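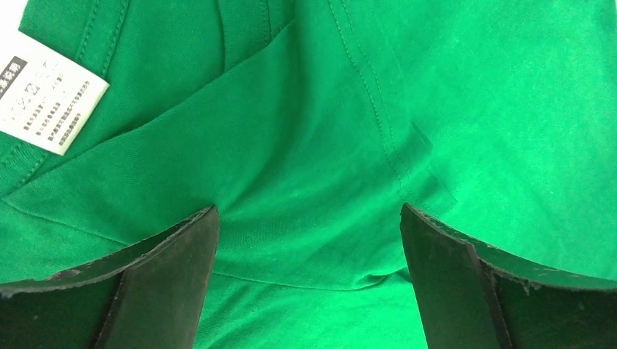
Call for participants: laundry arm build, spring round

Posted Mar 16, 2019 by Nuria Bravo, for the Noredis shared workshop

Short version: we need people. Evenings mostly, unpaid, dinner on the bench nights. If you can solder, sew, write Python or fold a T-shirt the same way many times in a row without going crazy, read on.

What we're building

A tabletop arm that folds clothes. Project name is Boltunia, don't ask, it was Benito's turn to pick. One arm, two-finger gripper, small camera at the wrist looking down past the fingers at the cloth. Work surface is white because colored clothes show up well on it. White clothes are a whole other headache and not this round.

We are a workshop group, not a company. Nothing is for sale. Plans and code go up on the workshop site at the end of the round, same as with Proltard (the seed sorter, some of you came to the open night).

Where things stand

Arm moves, repeats well enough. Gripper opens and closes and mostly knows when it has something. Picking up a single layer of cloth is the hard part. It wants to take two. Knits are the worst — soft, they slide, and a fold edge looks just like a hem edge from the wrist camera. Shadows too. A crease with a dark shadow gets called an edge all the time.

Also tags. Care labels flip out on top of the garment, bright white patch, and the edge finder goes straight for it. We want shirts with tags left IN, so the software learns to ignore them. Please don't cut them off before you donate.

Last full run in December: 100 tries at a single-layer pick, 84 good. Sounds ok until you watch the rest. The target for this round is the complete fold, pick to stack, no hands.

Who we need

Operators. Most of the work. You drive the arm by hand controller through a fold, it records, you mess up the shirt, you do it again. No experience needed, Saturnino will train you, takes one evening. Patience matters more than speed. Left handed people very welcome, all our current operators are right handed and it shows in the data.

Labelers. Go through wrist camera stills and mark fold edges, hems, stitch lines, tags. Can be done from home on any laptop with a decent screen. We have 249 stills waiting in the first batch. Stitching matters alot: a double row of stitches is one of the few things that tells you where you are on a garment when it's all bunched up.

One person who sews. Really. Adoración has been explaining hems and seams to the rest of us but she is away for most of this round. You'd look at pictures with the labelers, tell us what is what, and catch our dumb mistakes.

Gripper work. One or two people, some hand tool skill. We want new fingertips with a softer pad and a thinner front edge to get under one layer. Bring ideas. Bring failed ideas as well, we'd like to see them.

Code. Python, some vision stuff. The edge finder is the job. Aitana Ibarra wrote most of it and will sit with you for the first couple of nights. Comments are half in Spanish, sorry, working on it.

What you need to bring

Yourself, closed shoes, hair tied back if it's long. Tools are here. If you're coming as an operator bring one garment you don't mind losing — plain, one color, no sequins or beads. Any brand, any language on the label.

Safety stuff

Red stop button is at the front of the bench and one person always has a hand near it. Nobody runs the arm alone, this is not up for debate. Hands out of the work area while the light is on. You sign the workshop sheet on your first night. Under 16 only with a parent in the room.

Time

One evening a week minimum for operators, two if you can. The round is eight weeks. Labelers do it whenever, but please finish a batch once you've started it, half done batches are a pain to hand over. Gripper and code people set there own hours with Benito, he has the keys.

What you get

No pay, being clear on that. You get dinner on bench nights, full workshop access for the length of the round (normally members only), your name on the write-up if you want it there, and a copy of all the recordings. Bus fare back if you need it, bring the ticket to Benito.

Recordings

Wrist camera records cloth and gripper and sometimes your hands. No faces if we can help it, no sound. If something gets in that you don't want in, tell Saturnino Cifuentes the same night and it gets deleted.

How to sign up

Write on the sheet by the door at Noredis or reply through the workshop contact form, subject line BOLTUNIA. Tell us:

- your name and how to reach you
- which role, a second choice is good
- which evenings are no good for you
- anything you've built, sewn or fixed, one or two lines is plenty

No resumes please. We'll answer everybody but it may take a week, Benito Goicoechea reads these after his day job.

Operator spots go first so write soon if you want one. Labeling stays open the whole round.

Shirt drop-off: box under the coat hooks, Hsu bench side. Washed, please. Kids sizes fine, towels no, we have plenty of towels.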